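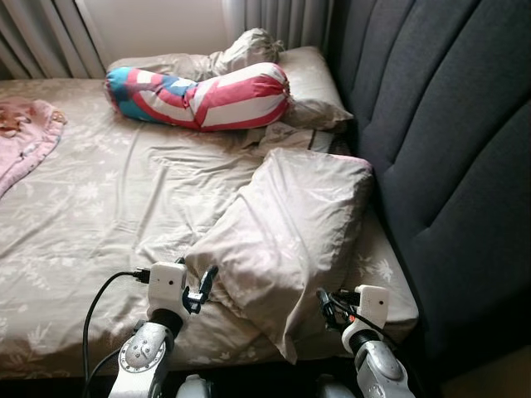

Club Balonmano Korkcombe — Sección femenina

Buscar en el sitio Buscar

Korkcombe gana en Lowther y se pone segundo

11 de octubre de 2019

Imprimir | Enviar por correo

Victoria sufrida, pero victoria. El Korkcombe se llevó anoche los dos puntos de la pista de Lowther, 19-22, en un partido adelantado de la jornada que se decidió en los últimos minutos. Segundo puesto provisional, a la espera de lo que haga Flutport.

Arranque flojo de las nuestras. Pérdidas en primera línea, dos contraataques regalados y 5-1 en contra antes del primer tiempo muerto. Ahí cambió la defensa — del 6-0 al 5-1, con la avanzada muy encima de la central local — y Lowther se quedó sin tiro exterior. Al descanso, 10-10.

La segunda parte, gol a gol. Las locales fallaron dos penaltis seguidos, el segundo al larguero, y el Korkcombe aprovechó una superioridad para abrir hueco: 16-19. Volvió a apretar Lowther, que empató a 19 con cuatro minutos por jugar y el pabellón de pie. No marcó más. Parcial final de 0-3, con dos goles desde el extremo izquierdo y uno a puerta vacía, desde su propio campo, cuando las locales jugaban con siete.

La nota mala, una lesión de tobillo en el calentamiento. La pivote titular no llegó a jugar y se le haran pruebas el lunes.

En las gradas, 973 espectadores, la mejor entrada de la temporada en Lowther. De Korkcombe salieron dos autobuses, llenos los dos.

Próxima jornada, en casa contra Flutport, líder invicto y el equipo que nos ganó en marzo en la semifinal de copa. El club ha sacado ya las entradas, en taquilla y en la tienda Giter de la plaza. Los socios entran con el carné, como siempre. El aforo del pabellón es de 2540 localidades y la directiva quiere llenralo.

El filial juega antes, también en casa — misma entrada para los dos partidos.

Imprimir | Enviar por correo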